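처음 한국에 왔을 때 저는 안경을 하나만 가지고 있었습니다. 지금은 네 개입니다. 친구들은 제가 멋을 부린다고 하지만, 사실은 나이와 직업의 문제입니다. 번역을 하는 사람은 하루 종일 가까운 글자를 보고, 저녁에는 먼 버스 번호를 보아야 합니다.

## 오래 쓰는 사람들

Rhea Lagman 씨는 Posow라는 작은 안경 수리점을 합니다. 가게는 시장 뒤쪽 골목의 2층에 있고, 계단이 좁아서 올라갈 때 내려오는 손님을 기다려야 합니다. 12월의 어느 오후에 제가 갔을 때, Lagman 씨는 84세 할아버지의 안경다리를 고치고 있었습니다. 할아버지는 그 테를 24년 동안 썼다고 했습니다.

"새것을 사라고 말하기는 쉽습니다. 그런데 얼굴이 벌써 그 안경을 기억합니다." Lagman 씨의 말입니다.

저는 이 말을 수첩에 적었습니다. 한국어로 얼굴이 기억한다고 말해도 되는지 잘 몰랐지만, 뜻은 바로 알았습니다. 새 안경을 쓰면 며칠 동안 코가 낯설고, 계단이 조금 더 깊어 보입니다.

수리비는 비싸지 않습니다. 나사 하나를 바꾸는 일은 돈을 받지 않을 때도 많습니다. 할아버지는 돈 대신 귤 한 봉지를 두고 갔고, 우리는 난로 옆에서 그것을 나누어 먹었습니다.

## 안경집이라는 집

한국어에서는 안경을 넣는 물건도 안경집이고, 안경을 파는 가게도 안경집이라고 부릅니다. 저는 이것 때문에 여러 번 실수했습니다. 한번은 집주인이 "안경집 어디 있어요?"라고 물어서 친절하게 큰길까지 길을 가르쳐 드렸습니다. 그분은 소파 밑을 찾고 있었습니다.

제 고향에서는 안경집을 잘 쓰지 않았습니다. 아버지는 안경을 셔츠 주머니에 넣었고, 어머니는 머리 위에 올려놓고 온 집을 찾으러 다녔습니다. 그래서 렌즈에는 늘 가는 흠이 있었고, 우리는 그것을 날씨처럼 받아들였습니다.

이제 저는 안경마다 집을 하나씩 줍니다. 단단한 것은 가방에 넣고, 부드러운 것은 침대 옆에 둡니다. 색이 비슷하면 아침에 틀린 것을 들고 나가게 되니까 색도 다르게 고릅니다.

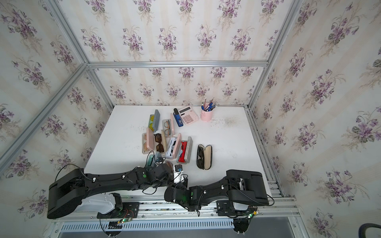
## 닦는 법

Lagman 씨는 마른 휴지로 렌즈를 문지르지 말라고 거의 모든 손님에게 이야기합니다. 먼저 미지근한 물로 먼지를 보내고, 중성 세제를 아주 조금 묻혀서 손가락으로 닦고, 다시 헹군 다음에 깨끗한 천을 씁니다. 뜨거운 물은 코팅에 좋지 않습니다. 여름에 차 안에 두는 것도 피해야 합니다.

천도 빨아야 합니다. 저는 이것을 몰라서 같은 천을 몇 해나 썼습니다. 섬유 유연제를 넣지 않고 빨아서 그늘에 말리면 됩니다.

가게를 나올 때 Lagman 씨가 제 안경을 잠깐 달라고 했습니다. 왼쪽 다리가 조금 벌어져 있다고 했는데, 저는 느끼지 못하고 살았습니다. 다시 쓰고 계단을 내려오니 골목 끝의 간판이 똑바로 보였습니다. 다음 달에는 서랍에 있는 오래된 테도 가져가기로 했습니다.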